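Teaching by Hand, Teaching by Wire

Ottilie Haslinger teaches the same motion two ways. In the morning she stands beside the arm, switches the joints to free drive and pushes the wrist through the path herself. After lunch she sits at a desk with a six-axis hand controller and does it again in simulation. Both sets of recordings go to the same training job.

The project is called Rorness, and it runs out of a workshop in Ultby. Since April the group has recorded 710 demonstrations, of which 600 passed review. The rest were dropped for dull reasons: a controller that drifted, a start pose outside limits, an operator who paused too long in the middle of a reach.

Hand guiding

Guiding the arm directly gives the operator a feel for contact. Resistance in the joints comes straight through to the palm, and corrections are small. The cost is that the operator's own arms and shoulders get into the camera views, so those recordings keep joint angles only and discard the video.

Remote control

Working by wire keeps the operator out of view. It also removes the sense of touch. Duyên Mai, who wrote the control software, Hestine, added a slow mode that scales hand motion down by a factor of five near a target. New operators leave it on all the time. Experienced ones bind it to the foot pedal.

The simulated sessions use a wrist view, with the two fingers of the gripper always at the bottom of the picture. Surfaces are plain or carry a simple repeating pattern. Operators learn to judge approach angle from how the pattern narrows with distance, and most need several sessions before they stop overshooting.

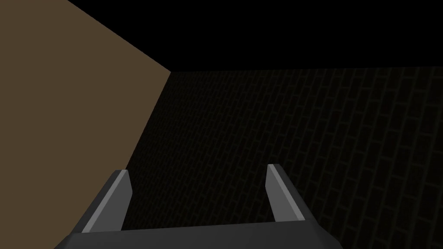 What gets recorded

Each demonstration stores joint positions, gripper opening, the wrist view and the operator's raw commands. Mai keeps the raw commands separate from the filtered ones. "If we change the filter, I want to replay the old sessions through it," she says. "Otherwise we record everything again."

Replay is also how reviewers check a session. They run it at double speed, mark the start and end of the reach, and trim the idle time at both ends.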